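December, late, with tea

The arm has been on the packing bench at Rorley for five weeks now and I've stopped saying good morning to it. Sorin hasn't. He says it every day in the same voice he uses on the parking attendant, the voice of a man who believes in getting it on the record.

Today was one of the long ones. We had the spare-parts orders for Mindden, all those little bags of washers and clips that have to be weighed one at a time before they go in the carton, and the arm was supposed to do the weighing while I did "supervision." Supervision is a word that came down from upstairs with the arm. Before the arm I was a packer. Now I'm a packer who stands a bit farther to the left.

The way it goes is, I hand over a bag, it takes the bag, it puts the bag on the scale, it waits for the number to settle, it picks the bag up, it puts it in the tray. I have been doing this with my own hands for eleven years and I never once waited for the number to settle. You get so you can read it while it's still making up its mind. The arm has no such gift. It waits like somebody at a crosswalk with no cars coming.

By lunch we'd done 69 bags. I know because there's a screen now that tells us, hung where the calendar used to be. On a good morning last year I'd have done about 100, but there was no screen then, so I only have my own word for it, and my own word doesn't go into the weekly report. Văn pointed this out to me very kindly over her soup. She also pointed out that last year I'd have had my wrist strapped up by now, and I didn't have a good answer to that, so I ate my sandwich.

She's right about the wrist. I'll put that down here where it can't be used against me. I slept through the night four times this week without waking up to shake my hand out. I opened the pickle jar on the first go. My sister called and asked how it was going with the robot and I complained for half an hour, holding the phone in the bad hand the whole time, and only noticed afterward.

What it can't do is clear plastic. Cartons it loves. Anything with a corner and an opinion, it picks up like it was born to it. But give it a little see-through bag on a shiny scale and it goes all shy. It comes down, opens up, thinks, goes back up, comes down again two inches over. The technician from Noresus says the trouble is the bag looks like the scale and the scale looks like the ceiling lights. I said I could see the bag fine. He said yes, and wrote something on his tablet. I'd love to know what he wrote.

So this afternoon was training, meaning I did it slowly and the arm got the benefit. He wanted the bags handed over flat, then crumpled, then from the side, then from the side but faster. I have never been asked to crumple something at work before. I asked if there was a right way and he said to do it naturally. Try it. You can't crumple a bag naturally once you've been told to. The first few came out like I was folding napkins for a wedding.

Sorin came by to watch with his coffee and told the technician that in his day they called this "working." The technician laughed, a real laugh, and I went off him less after that. He's maybe twenty-six. He drives in from Ene every morning in a car with one gray door, and he eats standing up, and I think he's a little afraid of us. Of Văn, anyway. She asked him in the first week what happens to the evening shift when this thing works, and he said that wasn't really his side of it. She said, whose side is it? He has been bringing donuts ever since.

I keep coming back to that question myself. They've told us no one is being let go. They've said it on two separate occasions, and the second time they had slides. What they haven't said is what happens when Petra's job opens up in the spring, and I notice the posting isn't on the board. You don't have to let anybody go if you just wait. I've been here long enough to watch a coffee machine get replaced that way.

On the other hand (the good one), the heavy totes are gone from my day altogether, and I don't want them back. If somebody offered me the old bench tomorrow, with the calendar and the radio and no screen, I'd say yes in front of the others and then go home and worry. I'd miss the company of it a little, too. It's company in the way a refrigerator is, but the packing room was very quiet in the afternoons before, with Văn over on returns and Sorin out on the dock.

Around 4 it managed a crumpled one by itself. Came down, closed, lifted, and there the bag was, hanging. The technician said "yes!" under his breath and I clapped before I'd thought about it. Then it put the bag down half off the tray and sat there looking pleased, and I reached over and pushed the bag in with one finger. I suppose that's the supervision.

Tomorrow he wants to do the wet-wipe sachets, which are slippery, and which I've always hated. I told him he could have those with my blessing. Need to bring my own mug in again, the donut box has somehow taken over the shelf where it lived. And ask Văn about the swap for my dentist thing before she promises it to Sorin.
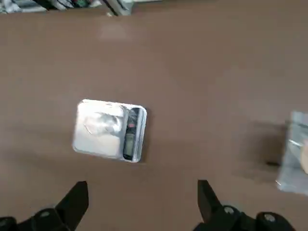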